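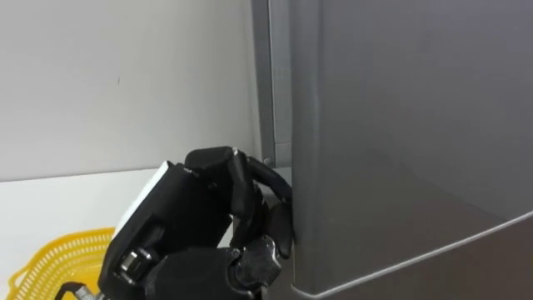 Vatik wants hosts for its open day on 4 December 2021 -- patient people, mostly. You'll walk visitors through the kitchen demonstration, where a black robot hand gets its fingers round the edge of a big grey fridge door, and stop them shouting advice at it. Around 200 are expected, each with a fridge at home and opinions. No technical background needed. Pay is lunch and a modest fee -- the lunch is better. Write to Hye-jin Maeng, saying which hours you can stand.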